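Gakau robotics club sets its sights on a small box

GAKAU, 25 April 2021. The robotics club at Gakau High has spent the spring teaching an arm to pick things up and put them down again, a skill its members mastered as toddlers and now regard with new respect.

The arm, known as Plistel after a vote that went to a second round, is entered in the tabletop class of the Gratorer Cup. Teams get 20 attempts to lift everyday objects and set them down inside a taped square. Points come off for drops, for crushed corners and for what the rulebook calls "unplanned travel."
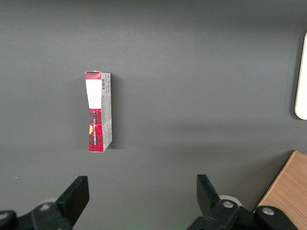 Tall, narrow packages are the club's least favorite category. They tip if a finger brushes them on the way in, and cardboard remembers every squeeze. Students have rewritten the approach routine 8 times since January, and the latest version creeps forward at a pace one parent compared to the line at the county clerk's office.

The club has $2000 for the year, most of it already turned into motors. A further $100 went on groceries, listed in the accounts as "test objects." Several of the crackers did not survive to be tested.

Gakau meets the team from Jiang Technical in the opening round. Jiang won last year with an arm that dropped only one item, an egg. Eggs are back on the list this year. The club plans to start on them Monday, over a towel.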